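Teaching two arms to put tools away: what to do before you record anything

Most guides to this kind of project start with the training code. I think that is the wrong end. Our club at Oltcombe spent its first term on the code and ended up with a model that could pick up a screwdriver in one spot on the table and nowhere else. What follows is the order I'd use now, for a student team with a two-arm cell and not much time before the September showcase.

What you need

Two arms on a shared rail, with parallel grippers
A tray with low walls
A few hand tools with handles in different colors
A printed cloth or mat for the work surface
Zip ties, more than you think
A notebook, the paper kind

Step 1. Fix the cell first

Bolt the base plates down and try to twist them by hand. If either one moves, stop and fix it. I have read a lot of forum posts claiming a good model will "learn around" a loose base. Maybe it will with a huge pile of data. We had 1,266 recordings when we found our loose bolt, and I would not have trusted any of them.

Then route the cables. Move each arm slowly to the far corners of its reach and watch the conduit the whole way. A loop that looks fine at rest can catch on a joint when the wrist turns over.

Step 2. Pick a boring task

Everybody wants to fold shirts. Don't. Ours is called Jiltach (Hrvoje Nikolaidis named it and won't say why) and it is just this: tools on the mat go into the tray. Write down what counts as done before the first run. Is a hex key lying across another tool a success? What if the handle is resting on the wall of the tray? We argued over both for a whole meeting, which was annoying but cheaper than relabeling later.

Step 3. Lay out the tools

Put some tools in the tray and leave at least one outside, nearer to one arm than the other. Keep small parts on the mat too. A clean table makes a nice demo and teaches you very little about whether the thing works.

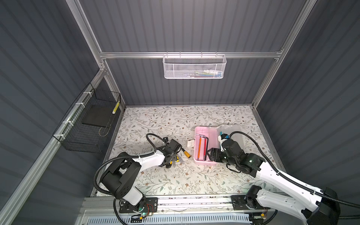 Page last changed: 2 August 2022

The layout we use now has the orange and red handles side by side in the pink tray with the black hex key next to them, and the yellow-handled tool out on the mat by the left gripper. The hex key is the hard one. It is thin, it is bent, and a parallel gripper has very little to close on. If your team reports a great success rate, ask whether a hex key was in the set.

Baskets on the frame are good for parts you aren't using. Whatever you hang there, leave it alone for the whole session if your camera can see it.

Step 4. Practice without recording

Each driver does 5 dry runs, with the recorder off. Verena Hofstetter thought this was a waste of an afternoon and recorded straight away. Her early runs are full of pauses and second grabs, and a model trained on pauses will pause.

Step 5. Record in short blocks

Do six runs, then stop and swap drivers. Between runs, move the loose tool a few inches and turn it. Change where the handle points as well as where it sits – we forgot that for weeks. Log the failures in the notebook and keep them in their own folder. Deleting them is tempting and makes your numbers look better than they are.

Step 6. Test it unkindly

Have someone who didn't record any of the data set up the table. Run the model and keep your hands off the stop button unless something is going to break. The Skondumstead team showed us a video of two perfect runs in a row. I'd like to know how many they filmed.

If it fails, check the cell again before you touch the settings. Start with the bolts, then the grippers, then the camera mount.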